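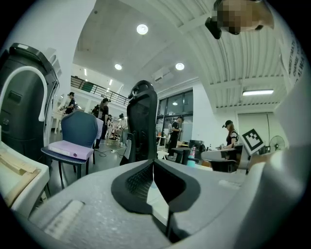 The Fluvdale courthouse held its open day on Saturday, July 18, 2026, and I went for the fraud and bribery session in the morning. Groups of 13 were taken through the building by a clerk, starting at the filing office. The clerk said the office took in 2785 criminal filings last year, most of them minor.

We then sat in the public gallery for a mock sentencing. The case concerned a made-up shipping firm, Soltier, and a payment to a port official. Prosecutors asked for 3 years and a fine.
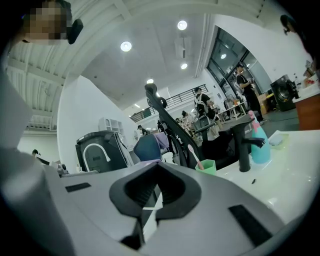
The defense asked for a suspended term and pointed to the defendant's clean record. The judge explained how a recommendation from prosecutors is weighed and why it does not bind the court. Questions ran over, so the visit to the holding cells was cut to a few minutes.

After lunch there was a talk in the Wikström Room on appeals. It was dry but useful, and the handout is worth keeping. The building closed to visitors at four.

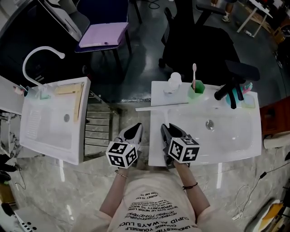 Between the two washbasins, July open day.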